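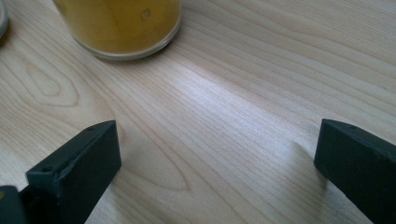 On 08/01/2020, Jamie Haslam wrote:

> Hi all,
>
> I joined the Muvurlow letter exchange in December and I've now got four pen pals, which is lovely, but I'm already behind. My last letter to Natsumi took me three weeks to start and one evening to write. I keep thinking I need to have some news first. Does everyone else have more going on than I do?
>
> Also, I was using Bunting paper because that's what the shop had, and my pen bleeds right through it. Should I switch paper or switch ink? I've got a bottle of Danow blue-black and that's it so far.
>
> Jamie

Jamie, welcome! And no, none of us has more going on than you do. I've been writing to Natsumi Takeda for 13 years now and I'd say most of my letters are about soup, the bus, and whatever I'm reading. One time I filled both sides of a sheet with the story of trying to return a pair of boots (they were two left feet, and the store wanted me to prove it!), and she still brings it up.

What got me out of the three-week slump was keeping a running page. I put the date at the top when a letter comes in and then I just add a few lines whenever something crosses my mind. Sometimes the pen changes halfway down, sometimes my handwriting goes to pieces because I'm on the train. After a week or so it's a letter and I sign it and stick a stamp on. If I sit down to write The Whole Letter I end up cleaning the oven.

The other thing is to answer while the envelope is still new. I read it once for fun, then again with a pencil, and make a little tick next to anything I want to answer. If you wait until the end of the month you'll find you've forgotten whose sister was getting married, and then you have to be vague about it, and people notice.

Now, paper and ink. I love Bunting for looking at, the cream one especially, but it drinks ink like a sponge. Danow blue-black is a pretty wet ink too, so you've got the worst pairing I know of. I'd change the paper first - it's cheaper, and you can use up the Bunting for shopping lists or with a ballpoint. I'm on the Zemen pads at the moment, the plain ones with no lines. They take a bit longer to dry, so blot if you're left-handed or in a hurry. I'm both.

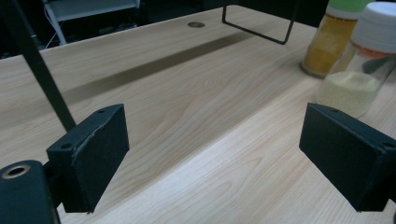

Do you have to write on just one side of the sheet?

Writing on both is fine as long as the ink doesn't show through enough to bother the person reading it. Hold a filled page up near a lamp, then lay it flat and try to read the back. If you can read it without squinting, so can they. Overseas I go both sides every time now, postage being what it is.

On numbers, four pen pals is plenty for your first winter. I had five at one point and started telling people the same story twice, and Freya Ackroyd very kindly wrote back with my own letter's punch line in the margin. If you're feeling squeezed, tell them! A postcard saying "long letter coming, things are hectic" buys you a month and nobody minds. Please don't vanish, though. I've had that happen and I always wonder.

I do keep a log, by the way, nothing fancy. Name, date in, date out, and one line for what I told them. It's in the back of an old address book and it has saved me a lot of blushing. I also jot down kids' names, pets, and any operations.
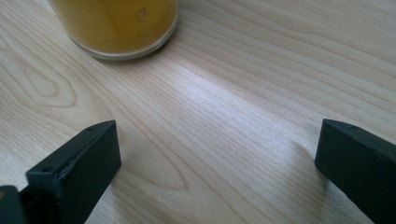 Anju Bansal wrote to me off-list that she's given up on logs completely and just takes a photo of every letter before she seals it. She has a folder for each person on her phone and scrolls back before she starts the next one. She also said to tell you that she uses Danow on cheap school notebook paper with a fine nib and has never had it come through, so it might be worth trying a finer nib before you spend anything.

I hadn't thought of that, and she's probably right. Mine's a broad and I'm stubborn about it.

Colin Yeoman, if you're reading, are you still putting together the bulk order for Zemen pads? I'd take two. Jamie could maybe go in for one and see if they suit, and I've got spare sheets I can mail over in the meantime - send me your address off-list, Jamie, and I'll tuck them in with a letter. You don't have to answer it right away!

Freya, yours came this morning and I've started my page.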